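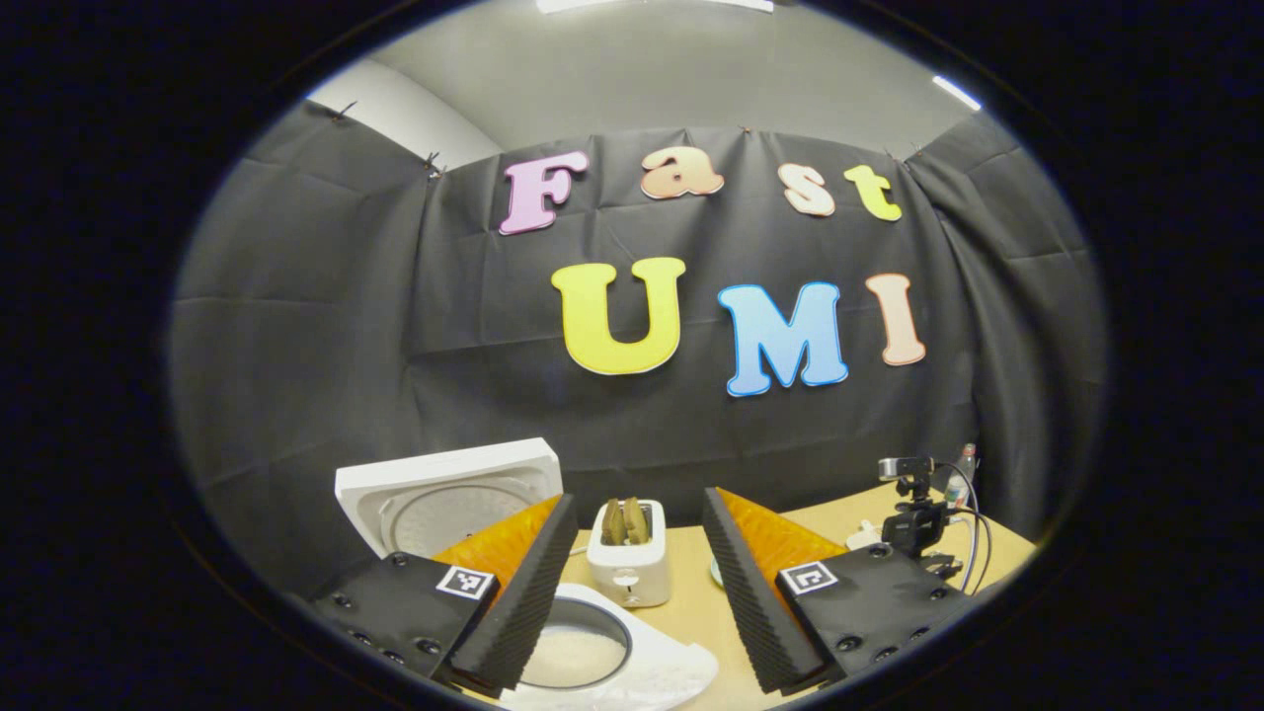

Speaker notes: Reading the electric bill for a small apartment building
Dirk Haberkorn, July 2, 2020

Slide 1. Title. Say my name, say I managed Kuhlmann Court for nine years, then move on. Questions are fine at any point.

Slide 2. The bill we will use. It is the September bill for the shared meter, 907 kilowatt-hours. Hand out the paper copies now. People at the back can't read the slide, so read the total out loud.

Slide 3. Two kinds of charge. One part of the bill pays for the power you used. The other part is fixed and comes every month even if the lights stay off. Point to both lines. Most tenants who called me were upset about the fixed part and thought it was a mistake.

Slide 4. What is on the shared meter. Hall lights, laundry room, basement pump, entry door. In our building there are 41 hall lights and most of them were on day and night. Ask the room what is on theirs. Give this a few minutes, people like to answer.

Slide 5. Finding the base load. Read the meter late at night, write the number down, and read it again before anyone is up. Subtract. Divide by the hours in between. Do the sum on the board, slowly. Last time I went too fast and lost half the room.

Slide 6. The Plerkero building. Osvaldo Melis gave me these readings and said I could use them. The night use was high. He switched off one breaker at a time with a second person watching the meter, and found a heater in a storage closet set to run all winter. Don't tell people to do this alone. Tell them to warn tenants first and to leave the pump and the fire panel out of it.

Slide 7. Estimated readings. Look for the letter E next to the number. Four of these in a row and you should call the utility and ask for a real reading. Have the account number and a photo of the meter ready.

Slide 8. Splitting the cost. Equal shares, by floor area, or by number of people. We used floor area. Check the lease before you change anything. If someone asks what the law says, tell them it differs by state and that I am not a lawyer.

Slide 9. The log sheet. Date, time, reading, initials. Leave a stack by the door. If we are short on time, skip slide 8 and come straight to this one.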